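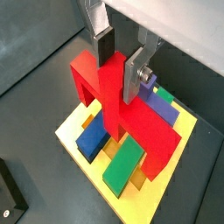

Red tower, yellow base.

I sorted the family block collection this month and kept notes, so this is a thread on what worked. The blocks came from three households and arrived in 8 bags.

First pass: I sorted by type and ignored color. Color looks nice on a shelf, but a small red piece in a bin of other red pieces is very hard to find. Your eye picks out color without any help. It needs help with shape.

Second pass: base boards went flat in a drawer. They warp if you lean them against a wall for a summer. I lost two that way in our old place in Farden.

Washing: lukewarm water, dish soap, a mesh bag, then a towel overnight. I left the stickered pieces out and wiped them with a damp cloth. Maya Masri runs hers through the dishwasher on the top rack. I've seen the results and I'm sticking with the sink.

Bins: I bought 4 large ones and regret it. Kids dump a large bin to find one wheel. Shallow trays are better - you can see the bottom without tipping anything over.

Stuck pieces: two thin plates pressed together are the worst. Put a bigger brick on top, another underneath, and rock them apart. Don't use your teeth. Don't use a butter knife either, it leaves marks.

Extras: I sold a mixed box to Rizal Gunawan for 60 dollars. He wanted windows and doors, and I had far too many of both.

Still to do: the instruction booklets. They're in a grocery bag in the hall closet, most of them without covers. If anyone has a filing method that fits odd sizes, reply here.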